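About Mikgate

Mikgate helps small manufacturers and warehouses decide what automation to buy, when to buy it and, fairly often, whether to put the checkbook back in the drawer. Ulises Saavedra started the firm in Ukodville after seven years of approving equipment budgets, two of which he still won't discuss.

We don't sell machines or take commissions. We write the plan, argue over it with your finance people, and stay until the purchase order makes sense to both sides. Before a dollar goes on hardware, we like to see the job done with grippers held in human hands.
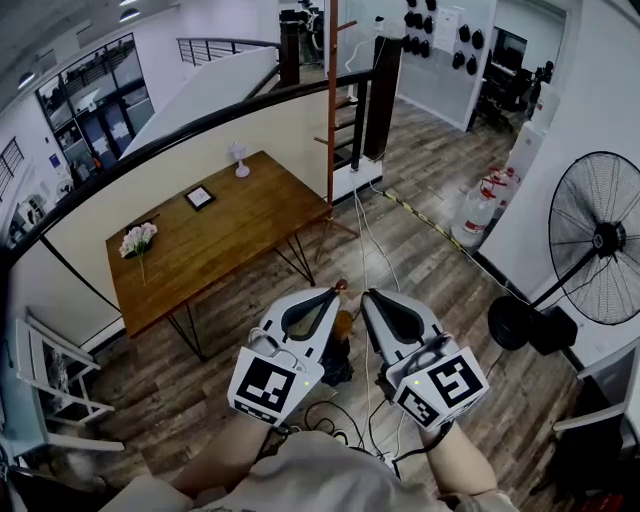

What we plan for

The robot arm is the easy line in the budget. We also cover fingertip pads, spare cables, floor space, training and the fixture everyone forgot. Our standard checklist, Norura, has 294 lines - clients tell us this is too many, then ask for a copy.

Who we work with

Mostly plants with one good maintenance tech and no robotics department. Forsberg came to us wanting two arms by September and left with a gripper trial and a lease quote. They are still speaking to us. 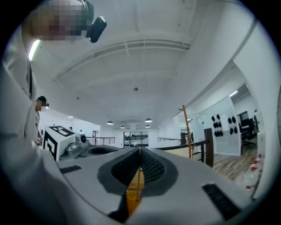

Hand-held gripper with its yellow finger, upstairs by the railing.

Planning next year's equipment? Send us your wish list and your real number. We can keep a secret - particularly from vendors.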